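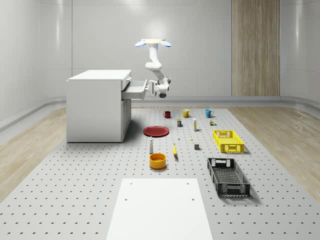

Ceiling-mounted arm at the top drawer of the test cabinet, simulated cell, Ranent visit.

Visit report: Ranent simulation suite, 7th May
Prepared for the equipment planning group, Komholm

Purpose of the visit

Komholm has to decide by November whether to put money into an overhead arm for the household storage test line, and if so, how much of the development work can be done in simulation before any hardware is ordered. Ranent sells both the simulation service and the integration work. Bheki Mathebula and I spent a day with their applications team. Carmela Bellini, who leads that team, ran the sessions and answered most of the questions.

We had asked to see drawer opening because it is the task our floor staff rank as hardest to automate, and because the quote we hold from Leblanc treats it as an optional extra.

Layout of the cell

Ranent models the cell before it prices anything. The arm hangs from a ceiling mount, which leaves the whole platform free for test objects. The platform has a regular grid of holes, and Ranent uses the same grid in its physical cells so that fixture positions can be carried over from the model without being measured again. The object set on the platform was a mixed household one: mugs, a plate, a bowl, a spray bottle, a banana, two plastic baskets. The cabinet stood to the left, with the arm reaching down to it.

The ceiling mount matters for our budget. Our hall has a suspended ceiling under the roof steel, and a mount of this type would have to go through to the steel or sit on a separate gantry. Bellini's advice was to price the gantry first and treat the steel connection as the alternative. A gantry can be moved if the line is rearranged. It also takes up floor space at the corners, and Mathebula noted that one corner post would land in the present pallet lane.

Reach was checked in the model with our own cabinet dimensions, which we had sent ahead. The lowest drawer was reachable only with the elbow bent well forward, and in that posture the arm passed over part of the platform where an operator might want to reload objects. Ranent will send the reach plots. The choice is between a longer arm and a platform raised by 92 mm. The second costs less and should be tried in the model before we ask for prices on the first.

Gripping the drawer

Most of the afternoon went to the gripper. The model uses two fingers with dark pads, and the handle is a flat bar with a rounded end. The approach brings one finger in above the bar and the other below it, then closes.

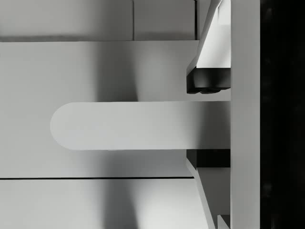
Clearance at this stage is the figure to put in the purchase specification. Leblanc's quote states a finger opening and a maximum force and says nothing on positioning error at full reach, where a ceiling-hung arm is least stiff. If the error is larger than the gap between pad and handle, the finger strikes the bar on the way in. Ranent runs the approach with random offsets added to the cabinet position and logs the result of each run. In the batch we were given, 727 approaches were run and 87 percent ended in a grip that met their criterion for pulling. The failures were mostly contact with the front of the handle during the approach. Slipping during the pull was the smaller group.

Mathebula asked how far these numbers could be trusted for real hardware. Bellini's answer was that contact position transfers well and friction transfers badly. Pad wear is not modeled. She would not put a success rate from simulation into a contract, and we should not accept one from any other bidder.

Handle shape is the cheaper thing to change. We buy the cabinets for the test line ourselves, and a thicker or deeper handle would relax the requirement on the arm. Purchasing should get a price for replacement handles before the specification is closed.

Software and licenses

The simulation is offered as a yearly seat license or as a block of engineering days with the model handed over at the end. Two seats would cover our needs, one for planning and one for the line engineers. The day-block option looks better in the first year and worse after that, as every layout change would go back to Ranent. The files can be exported, but the controller settings are stored in Ranent's own format. Hendero, the third bidder, claims to read that format. Bellini had not seen it done and neither have we. Hendero should be asked to show it with our model.

The workstation requirement is modest and can be met from existing stock. Training is charged per person and is missing from the summary page of the quote. It appears in the annex.

Budget lines to add or change

Gantry or roof steel connection: not in the current budget. Needs a structural check before either is priced.

Gripper pads: consumable. Ask all bidders for unit price and expected interval.

Spare finger set: one, ordered with the arm. Lead time is longer if ordered later.

Simulation seats: 2, first year only, with a price held for renewal.

Training: line engineers first. Planning can follow.

Guarding: depends on who reloads objects and from which side. Leave open until the reach plots arrive.

Next steps

Mathebula will send Ranent the drawings of the hall ceiling and the pallet lane. I will rewrite the gripper section of the specification with positioning error stated at full reach and return it to all three bidders. The cabinet model should be rerun with the raised platform and with the thicker handle, as separate batches, using the same offsets as before.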